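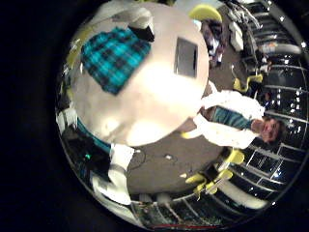 Jusero progress report, spring and early summer
Prepared for the Dalberg Fund by Ljubica Kos, software lead

Dear friends at Dalberg,

Thank you, first of all, for your patience with the date of this report. We asked for two more weeks so we could finish the new perception tests before writing to you, and I am glad we did, as most of what follows comes out of them.

When we last wrote, the trouble was the wrist camera. A fisheye lens sees nearly the whole room, which is lovely when you want to know where the tabletop ends and where a person is standing, and much less lovely when your cloth detector was trained on ordinary flat pictures. Our old approach straightened every image before looking at it, and the straightening smeared everything near the rim. Over the spring we rewrote this part so that the detector works on the round image directly and only converts the few points the planner needs. It took longer than I promised you (the calibration code goes back to 2007 and had to be read line by line, with a good deal of coffee), but it is done and merged.

We now have 3249 labeled wrist images, all checked by a second person. Folded cloth is still the hardest thing we ask the software to find. Plaid is harder than plain, as the detector likes to take a dark stripe for a fold and offer the planner a grasp right in the middle of the fabric. Glare on a white tabletop makes its own mischief, and we have added an exposure check that asks for a second image when too much of the surface is washed out.

On the planning side, the Lund planner now receives a "person nearby" region along with the cloth outline, and it slows the arm whenever the two come close together. We ran 500 planned reaches in the evening sessions, and 7 of them ended in a stop we could not explain at first. Five were traced to a late message from the camera driver. The other two are still open, and I would rather leave them on the list than guess.

Nodance, our replay tool, has turned out to be everyone's favorite — you load a session, drag the slider, and see what the detector believed at each moment next to what the arm was told to do. We expect to share it with your other grantees in July, once the installation notes are fit for strangers.

Spending is in line with the plan, apart from storage, where we are about a month ahead of ourselves. We can cover this from the travel line if you agree.

Next up are the two open stops, a better answer for striped fabric, and a first try at unfolding. You are very welcome to visit, and evenings after six are the liveliest.

With warm thanks,
Ljubica Kos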